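시연 수집 (로봇 학습)

위키 문서, 로봇공학 > 기계 학습 > 모방 학습

시연 수집(示演蒐集, 영어: demonstration collection)은 로봇의 조작 정책을 학습시키기 위하여 사람이 로봇 또는 그에 준하는 장치를 움직여 과제를 수행하고, 그 과정의 관측과 행동을 시간 순서로 기록하는 작업이다. 기록된 한 차례의 수행을 에피소드라 하며, 에피소드의 묶음이 모방 학습의 훈련 자료가 된다. 강화 학습의 초기 정책을 마련하거나 보상 모형을 적합시키는 데에도 같은 자료가 쓰인다.

좁은 의미로는 원격 조작에 의한 기록만을 가리키고, 넓은 의미로는 직접 교시, 휴대형 그리퍼를 이용한 수집, 사람 손동작의 영상 기록까지 포함한다. 이 문서는 팔 한 개 또는 두 개와 평행 그리퍼를 갖춘 탁상형 조작기를 주로 다룬다.

목차
1 용어
2 수집 방식
3 기록 항목
4 시각 동기화
5 에피소드의 구성
6 초기 배치와 분포
7 조작자
8 품질 관리
9 수집 사례
10 손목 카메라의 시야
11 같이 보기
12 각주

용어

에피소드: 초기 배치가 끝난 시점부터 종료 판정까지의 기록 단위. 문헌에 따라 궤적, 롤아웃이라고도 하나, 롤아웃은 학습된 정책이 스스로 수행한 기록에 한정하는 경우가 많다.

관측: 각 시점에 정책이 입력으로 받는 값. 카메라 영상, 관절 각도, 그리퍼 개도, 힘·토크 측정값 등이 해당한다.

행동: 각 시점에 제어기로 전달되는 목표값. 목표 관절 각도로 표현하는 방식과 말단 자세의 변화량으로 표현하는 방식이 널리 쓰인다. 기록된 목표값과 실제로 도달한 값은 서로 다르며, 둘을 혼용한 자료에서는 접촉 구간의 정보가 손실된다. 물체를 쥔 상태에서 손가락의 목표 위치는 실제 위치보다 안쪽에 있고, 이 차이가 파지력을 결정한다.

조작자: 시연을 수행하는 사람. 배치 담당과 구분한다.

초기화: 에피소드 사이에 물체와 로봇을 시작 상태로 되돌리는 작업. 수집 시간에서 차지하는 비중이 크다.

수집 방식

원격 조작

조작자가 입력 장치를 움직이면 로봇이 이를 따라간다. 입력 장치가 로봇과 같은 관절 구조를 가지는 경우를 선도-추종(리더-팔로어) 방식이라 한다. 관절 대 관절로 대응하므로 역기구학 계산이 필요하지 않고, 특이점 근처에서도 동작이 끊기지 않는다. 입력 장치를 로봇의 기종마다 따로 제작해야 하는 점이 단점으로 꼽힌다. 힘 반영 기능이 없는 장치에서는 접촉 여부를 눈으로만 판단해야 하므로, 끼워 맞춤 과제에서 과도한 힘이 가해지는 사례가 잦다.

가상 현실용 손잡이나 6자유도 마우스는 말단 자세만을 지시한다. 기종 간 이식이 쉬운 대신 팔꿈치의 자세가 제어되지 않으며, 작업 영역의 경계에서 역기구학의 해가 급변할 수 있다. 이 때문에 여유 자유도가 있는 팔에서는 영공간 제어항을 추가하고, 그 계수를 자료의 부속 정보로 남긴다.

직접 교시

사람이 중력 보상 상태의 로봇 팔을 손으로 잡고 움직인다. 접촉력이 손에 직접 전달되는 장점이 있으나 사람의 손과 팔이 카메라에 찍힌다. 영상 정책의 훈련에 쓰려면 기록한 궤적을 사람 없이 재생하면서 영상을 다시 촬영하여야 한다. 재생 과정에서 물체의 위치가 조금이라도 다르면 파지가 실패하므로 접촉이 많은 과제에는 적합하지 않다.

휴대형 그리퍼

로봇 본체 없이 그리퍼와 카메라만을 손에 들고 시연한다. 설치가 필요 없어 여러 장소의 자료를 짧은 기간에 모을 수 있다. 말단의 자세는 영상과 관성 센서로 추정하며, 추정이 실패한 구간은 폐기한다. 무늬가 없는 벽면이나 조명이 급변하는 통로에서 폐기율이 높다. 로봇의 도달 범위나 속도 한계를 벗어난 동작이 섞이는 문제도 있어, 수집 후에 대상 로봇의 기구학으로 재검사하는 절차를 둔다.

정책 개입

학습된 정책이 과제를 수행하는 동안 조작자가 감시하다가 실패가 예상되면 제어를 넘겨받는다. 개입 이후의 구간만을 훈련에 더하는 방식과 전체 구간을 더하되 가중치를 달리하는 방식이 있다. 순수 시연만으로는 좀처럼 나타나지 않는 상태, 예를 들어 물체가 손가락 사이에서 기울어진 상태에서의 복구 동작을 얻을 수 있다. 전환 순간에 입력 장치와 로봇의 자세가 일치하지 않으면 급격한 동작이 발생하므로, 선도 장치에 모터를 달아 추종 팔의 자세로 미리 맞추거나 상대 변위로 지령을 계산한다.

기록 항목

조작용 자료에 통상 포함되는 항목은 다음과 같다.

관절 각도와 각속도
관절 목표값
그리퍼 개도와 그리퍼 목표값
모터 전류 또는 추정 토크
외부 고정 카메라 영상
손목 카메라 영상
과제를 서술하는 문장
카메라 내부 변수와 외부 변수
조작자 부호와 작업대 부호
성공 여부 및 실패 사유 부호

과제 서술문은 언어 조건부 정책의 입력이 된다. 한 과제에 하나의 문장만 붙이면 정책이 문장을 식별자처럼 취급하는 경향이 있어 복수의 표현을 부여하기도 한다. 서술문을 수집 이후에 붙이는 방식에서는 실제 수행 내용에 맞추어 문장을 고칠 수 있으므로, 의도와 다르게 끝난 에피소드도 다른 과제의 성공 사례로 재분류할 수 있다.

모터 전류는 정책의 입력으로 쓰지 않더라도 기록해 둘 가치가 있다. 영상만으로는 구별되지 않는 헛잡기와 약한 파지를 사후에 구분하는 근거가 되기 때문이다.

영상은 용량의 대부분을 차지한다. 프레임 간 압축을 적용하면 저장 공간은 줄지만 임의 시점 접근이 느려지므로, 키프레임 간격을 짧게 두는 절충이 일반적이다. 압축 설정은 자료 집합 안에서 통일하여야 한다. 설정이 섞이면 압축 잡음의 차이가 수집 시기를 드러내는 단서로 작용할 수 있다.

시각 동기화

카메라와 관절 센서는 서로 다른 주기로 동작하고 지연도 다르다. 관절값은 버스를 통해 수 밀리초 안에 도달하는 반면, 영상은 노출, 판독, 전송, 복호를 거치므로 늦게 도달한다. 도착 시각을 그대로 사용하면 영상은 실제보다 뒤의 관절값과 짝지어진다.

보정에는 주로 두 가지 방법이 쓰인다. 하나는 카메라의 하드웨어 신호로 노출 시점을 기록하는 방법이고, 다른 하나는 점멸등이나 기준 동작을 촬영하여 지연을 실측한 뒤 일정한 값을 빼는 방법이다. 후자는 지연이 일정하다는 가정에 의존한다. 여러 대의 카메라가 하나의 허브를 공유하면 대역폭 경합으로 이 가정이 깨질 수 있다.

보간은 관절값에만 적용하고 영상에는 적용하지 않는 것이 원칙이다. 누락된 프레임을 직전 프레임으로 채운 경우에는 그 사실을 표시한다. 표시가 없는 복제 프레임은 정지 동작을 학습시키는 원인이 된다.

에피소드의 구성

에피소드는 대기 자세에서 시작하여 접근, 파지, 이동, 놓기, 복귀의 순서로 이어지는 것이 전형적이다. 대기 자세를 매번 동일하게 두면 정책이 그 자세에서만 잘 동작하게 되므로, 시작 자세에 작은 변동을 주는 방법이 쓰인다.

시작 직후와 종료 직전의 정지 구간은 잘라 낸다. 조작자가 기록 시작 신호를 누르고 입력 장치를 잡기까지의 시간이 그대로 남아 있으면, 시작 상태에서 움직이지 않는 정책이 만들어지기 쉽다. 반면 과제 중간의 정지에는 신중한 판단이 필요하다. 액체가 다 흐르기를 기다리는 것과 같이 과제에 필요한 정지가 있고, 조작자의 망설임에 의한 정지가 있는데, 속도 문턱값만으로는 둘을 구분할 수 없다.

긴 과제는 하위 과제로 나누어 표지를 붙인다. 경계의 기준은 수집 전에 정한다. 파지의 완료를 손가락이 닫힌 시점으로 볼지, 물체가 바닥면에서 떨어진 시점으로 볼지에 따라 구간의 길이가 달라진다.

초기 배치와 분포

시연의 수보다 초기 배치의 다양성이 일반화 성능을 좌우한다는 점은 여러 과제에서 공통으로 관찰된다. 배치의 변동 요인에는 물체의 위치와 방향, 물체의 종류, 용기의 위치, 조명, 배경, 작업면의 재질이 있다.

사람이 임의로 놓은 배치는 균등하지 않다. 배치 담당자는 손이 닿기 쉬운 곳, 작업면의 중앙, 직전 위치에서 가까운 곳을 선호한다. 이를 줄이기 위하여 난수로 생성한 좌표를 화면에 겹쳐 표시하고 그 위에 물체를 놓게 하는 방법이 있다. 좌표를 표시하는 종이나 점착 표지를 작업면에 남겨 두면 정책이 표지에 의존하게 되므로 기록 전에 제거한다.

요인들 사이의 상관도 문제가 된다. 오전에는 한 물체만, 오후에는 다른 물체만 다루었다면 조명과 물체의 종류가 구분되지 않는다. 물체와 배치의 순서를 섞은 수집표를 미리 작성하여 이를 방지하며, 수집이 중단되었다가 재개될 때에도 표의 순서를 따른다.

조작자

같은 과제라도 조작자에 따라 속도, 접근 방향, 파지 위치가 다르다. 이러한 다봉성은 평균 제곱 오차로 훈련한 정책에서 두 방식의 중간에 해당하는 무의미한 행동을 유발한다. 확산 모형이나 이산화된 행동 표현은 이 문제를 완화하지만, 자료가 적을 때에는 수행 방식을 통일하는 편이 성공률이 높다.

숙련에 따른 변화도 있다. 초기의 시연은 느리고 수정 동작이 많으며, 숙련된 뒤의 시연은 짧고 여유가 적다. 짧은 시연만으로 훈련한 정책은 오차가 생겼을 때 되돌아오는 동작을 배우지 못한다. 일부 수집 지침은 의도적으로 빗나간 위치에서 수정하는 시연을 일정 비율 포함하도록 정한다.

피로는 그리퍼 조작에서 먼저 드러난다. 손가락을 닫는 시점이 늦어지거나 놓기 전에 팔이 움직이기 시작하는 현상이 대표적이다. 교대 간격은 과제의 난도에 따라 정하고, 교대 시각을 부속 정보에 남긴다.

품질 관리

자동 검사에서는 프레임 누락, 시각의 역전, 관절 한계 초과, 행동값의 급변, 영상의 전면 포화를 확인한다. 통과한 에피소드는 사람이 고배속으로 재생하여 성공 여부를 판정한다. 판정 기준에는 최종 상태뿐 아니라 금지된 접촉의 유무가 포함되기도 한다.

실패한 에피소드의 처리는 목적에 따라 다르다. 행동 복제에서는 제외하는 것이 보통이지만, 성공 판별기나 가치 함수의 훈련에는 실패 사례가 필요하다. 따라서 원자료는 삭제하지 않고 부호만 부여하여 보존하는 방식이 권장된다.

카메라의 위치 변화는 발견이 늦기 쉬운 오류이다. 고정 카메라가 조금 밀린 상태로 수집이 이어지면 외부 변수가 맞지 않게 된다. 매 교대 시작 시점에 기준 자세의 영상을 촬영하여 이전 영상과 겹쳐 비교하면 변위를 확인할 수 있다. 손목 카메라의 경우 체결 나사의 풀림, 배선의 당김, 렌즈의 오염이 주된 점검 항목이다.

수집 사례

브로렌데일(Brorendale) 자료 집합

브로렌데일은 마트비 자하르첸코(Matvii Zakharchenko)와 지오마라 악터베르흐(Xiomara Achterberg)가 설계한 탁상 정리 과제의 자료 집합이다. 선도-추종 방식으로 수집한 900개의 에피소드로 이루어지며, 훈련용으로 공개된 목록에서는 시각 동기화 검사를 통과하지 못한 259개가 제외되어 있다. 제외된 에피소드의 원자료는 실패 부호와 함께 별도로 제공된다. 제외 비율이 높았던 원인은 두 대의 카메라를 하나의 허브에 연결한 초기 구성에 있었으며, 판본 2부터 카메라마다 독립된 제어기를 배정하였다.

행동은 목표 관절 각도로 저장되어 있고, 말단 자세는 기구학 모형으로 계산한 값이 함께 수록되어 있다. 그리퍼 목표값의 부호가 판본 2에서 반전되었으므로 두 판본을 합쳐 사용할 때에는 변환이 필요하다.

울게이트(Ulgate) 절차

울게이트는 초기 배치의 표본 추출과 기록 순서를 규정한 수집 절차이다. 즈옌 부이(Duyên Bùi)와 떰 럼(Tâm Lâm)이 작성하였다. 배치 좌표를 조작자가 아닌 배치 담당에게만 보여 주고, 조작자는 배치가 끝난 뒤에 작업면을 보도록 한다. 조작자가 다음 배치를 예상하여 팔을 미리 옮겨 두는 편향을 막기 위한 규정이다.

클루브베르크(Cluvberg)에서 이 절차를 적용한 시험에서는 297개의 에피소드가 기록되었다. 동일 과제를 자유 배치로 수집한 자료와 비교하였을 때 훈련 배치 안에서의 성공률에는 뚜렷한 차이가 없었고, 작업면 가장자리의 배치에서 차이가 나타났다. 비교에 쓰인 두 자료의 조작자가 서로 달랐다는 점은 한계로 지적된다.

꽉(Quách) 표기법

꽉 표기법은 실패 사유를 접근, 파지, 이동, 놓기의 단계와 원인으로 나누어 적는 부호 체계이다. 아인 지엡(Ánh Diệp)이 정리한 판정 지침에서는 복수의 원인이 겹칠 때 시간상 가장 앞선 것을 주 부호로 삼는다. 정책 평가에서도 같은 부호를 쓰면 시연의 실패 분포와 정책의 실패 분포를 직접 비교할 수 있다.

손목 카메라의 시야

손목 카메라는 로봇의 손목이나 그리퍼에 부착되어 말단과 함께 움직인다. 고정 카메라에서 팔에 가려지는 파지 직전의 구간을 관측할 수 있고, 물체와 손가락의 상대 위치가 영상에 직접 나타난다. 로봇의 기저 위치가 달라져도 근거리의 관측은 크게 변하지 않으므로 장소 간 전이에 유리하다.

반면 기구부 자체에 의한 가림이 크다. 소형 카메라를 그리퍼에 가깝게 부착하면 하우징이 화면의 대부분을 차지하고, 작업면과 용기는 가장자리의 좁은 영역에만 나타날 수 있다. 검은색 무광 하우징과 밝은 작업면이 한 화면에 들어오면 노출의 편차도 커진다. 자동 노출이 어두운 하우징에 맞추어지면 흰 면이 과다 노출되므로, 측광 영역을 하우징 바깥으로 한정하거나 노출을 고정한다. 광택이 있는 손가락과 금속 레일의 반사는 팔의 자세에 따라 위치가 변하며, 조명을 바꾸어 수집하지 않은 자료에서는 정책이 이를 자세의 단서로 이용할 가능성이 있다.

화면에 항상 나타나는 하우징 부분은 가려서 입력에서 제외하기도 한다. 다만 손가락의 끝과 그 주변은 파지 여부를 판단하는 데 필요하므로 제외 영역에 포함하지 않는다. 배선이 화면을 가로지르는 경우에는 늘어진 길이를 일정하게 유지하여야 하며, 고정 위치를 바꾸었을 때에는 장치 구성의 번호를 새로 부여한다.

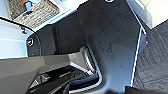 같이 보기

모방 학습
행동 복제
원격 조작
손-눈 보정
분포 이동
평행 그리퍼

각주

1. 시각 보정값은 영상의 노출 중앙 시점을 기준으로 한다. 노출 시작 시점을 기준으로 하는 문헌과는 노출 시간의 절반만큼 차이가 난다.
2. 브로렌데일의 에피소드 수는 판정 이전의 원자료를 기준으로 한 것이다.
3. 인명의 한글 표기는 각 자료의 한국어 안내문을 따랐다.

분류: 로봇 학습 | 자료 수집 | 원격 조작

이 문서는 10월에 마지막으로 편집되었다.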